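Buscar en el boletín
Escribe y pulsa Intro
Buscar

Percepción y planificación -- lo que entra en diciembre

Rápido, que cierra el boletín. Hendositz ha subido la rama nueva de Treduso, el planificador de agarres para ropa. Cambio gordo: ya no busca el centro de la prenda, busca bordes. El acanalado primero, y si no lo encuentra, un pliegue cualquiera que sobresalga. 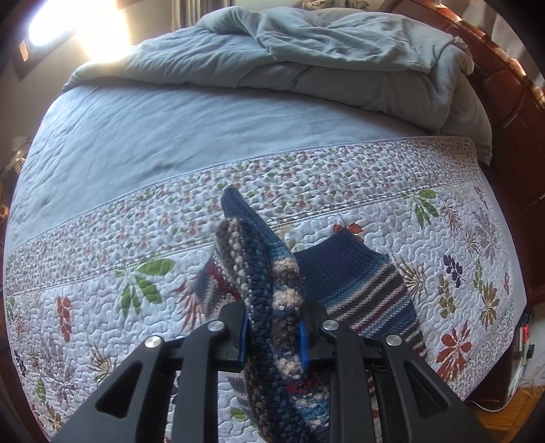 El detector de bordes sigue flojo con estampados. Punto de floral sobre floral, ni hablamos. Lista de pruebas: 63 secuencias etiquetadas, faltan más de 200. Ventana de control a 60 ms, de momento no se toca. Eshun lleva la sincronización entre las dos pinzas -- los relojes se desajustan y luego el planificador cree que una esquina está donde no esta. Parche en revision.

Para dos esquinas a la vez hay modo nuevo: una pinza ancla, la otra tensa. Parámetros en el fichero de siempre, sección "bimanual".
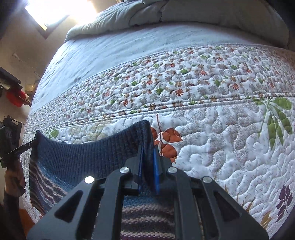
Desde Karinport contestan que anclar primero les parece un error con el punto, que da de sí, y que ellos estimarían la tensión antes de fijar ninguna esquina. Piden un umbral aparte para tejido elástico. Apuntado, va con los otros 5 tickets abiertos. Quien quiera probar la rama, que borre antes la caché de calibración.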